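Terlow Training Centre

From the open trades wiki. This article needs more sources.

The Terlow Training Centre is a technical training site for apprentices and working engineers in the packaging and food machinery trades. It is run by Grusanell, a maker of conveyor and wrapping equipment, and takes its name from Terlow, the small town it stands in. Known locally as "the Shed". Courses cover maintenance, electrical fault finding, pneumatics, basic programming and machine safety.

History

The building was a bottling works, then a carpet warehouse, then empty. Grusanell bought it when its own training room at the main factory got too small. The training room had one bench, one panel and a compressor that tripped the lights.

Conversion work was done in two stages. First stage was the ground floor – workshops, stores, a canteen. Second stage was the upper floor classrooms, which opened late after a problem with the stairs (fire rating, had to be replaced). First intake was 15 apprentices, all from Grusanell itself. Outside firms were let in the following August.

Paulauskas, a supplier of control panels, fitted out the electrical workshop and still services it. The two companies share the cost of the panel building course. Terms of this not published.

Lerato Shezi was the first head of training. She had come up through maintenance, not teaching, and wrote most of the early course notes herself. Several of the handouts still in use are hers, with the page numbers wrong. Cleiton Araújo took over from her and is the current head.

Site

Ground floor: mechanical workshop, electrical workshop, pneumatics bay, line hall. The line hall holds a full packing line, infeed to palletiser, which can be run with faults switched in from a locked cabinet. Trainees work in pairs. Faults range from a blocked sensor to a swapped phase.

Upper floor: four classrooms, a small library, staff office. Lift added later.

Parking is poor. Trainees are told to use the station car park and walk.

Courses

The main apprenticeship runs on block release. Short courses last from one day to two weeks and are open to anyone whose employer pays, or who pays for themselves (rare). The pass mark on written papers is 70 per cent, on practical assessments 80 per cent. One resit allowed. After that the block has to be repeated.

The centre has trained 343 apprentices to full completion. Short course numbers are not kept in the same way and the two figures should not be added togther. 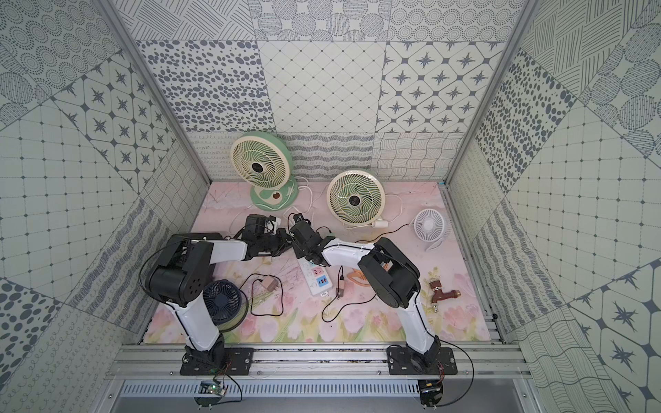
Page last changed: August, 16:40. Minor edit (spelling).

Tisus

Tisus is the centre's own record system, used for logbooks and sign-off. Replaced paper logbooks. Trainees enter each job, the supervisor at work confirms it, the centre checks it. Early versions lost entries if two people saved at once; fixed since. Some employers still ask for a printed copy and the centre provides one, on request, at the end of each block.

The name does not stand for anything as far as is known. An older version of this article said it did. Removed, no source.

Funding

Mostly Grusanell, plus course fees from outside firms. Fees not listed publicly. A request to the local council for help with a hostel was turned down, so apprentices from further away lodge in the town – a list of landlords is held by the office.

See also

Block release
Machine safety
Palletiser
Paulauskas (panel builder)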